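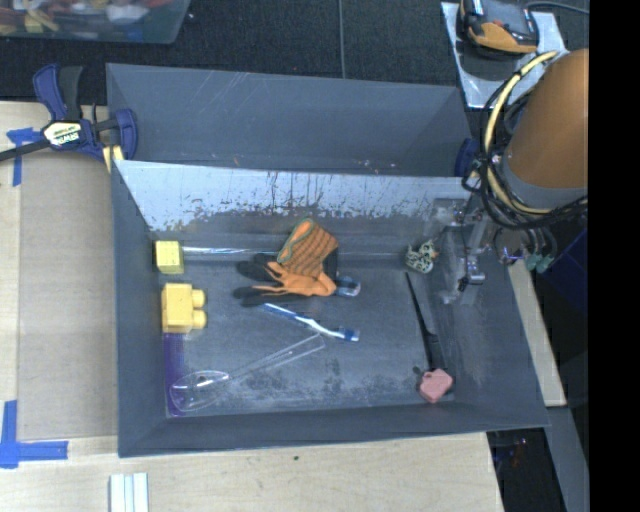
Figure 3. Poste de saisie en vrac. Les objets sont dispersés dans le compartiment avant du bac ; le préhenseur est en position au-dessus de la paroi droite.

4.2 Dispositif et protocole de saisie

Les essais ont été menés sur le poste de Gostville, avec la même politique de saisie que celle décrite en section 3. Le bac gris foncé comprend deux compartiments séparés par une cloison inclinée. Il est maintenu sur le plateau en bois par des serre-joints, et des repères en ruban adhésif bleu sont collés sur la table. Nous avons conservé le bac usagé de la campagne de juin : les rayures de la cloison et les taches du fond perturbent la segmentation par différence de couleur, et nous tenions à ce que cette difficulté reste présente dans l'évaluation.

Les objets proviennent de la collection Colitz, complétée par Fredy Cabrera avec des articles ménagers. La figure 3 en montre un tirage : un gant de travail orange et noir, une brosse à dents bleue et blanche, un ustensile en plastique transparent, une brique de jeu jaune doré et plusieurs pièces de forme allongée ou massive. Deux catégories nous intéressent en particulier. Les objets déformables, comme le gant, n'ont pas de pose canonique et offrent des prises très variables selon le pliage. Les objets transparents produisent une carte de profondeur lacunaire — le fond du bac y apparaît souvent à la place de l'objet.

Chaque séquence commence par un déversement manuel dans le compartiment avant. Le robot doit ensuite transférer les objets un à un vers le compartiment arrière, sans ordre imposé. Une saisie est comptée comme réussie si l'objet franchit la cloison et repose de l'autre côté. Après trois échecs consécutifs, la séquence est interrompue et les objets restants sont comptés comme manqués. Nous avons enregistré 90 séquences pour chacune des deux méthodes comparées, Galanis et notre variante avec réestimation locale de la profondeur.

Les échecs de la méthode de référence se concentrent sur les objets transparents et sur les pièces couchées contre une paroi, où les doigts manquent de dégagement. Notre variante réduit les premiers mais laisse les seconds presque inchangés. L'annotation a été faite par Efraín Arboleda à partir des vidéos de la caméra fixe, sans connaissance de la méthode employée. Les cas litigieux — surtout des objets restés en appui sur la cloison — ont été classés comme échecs.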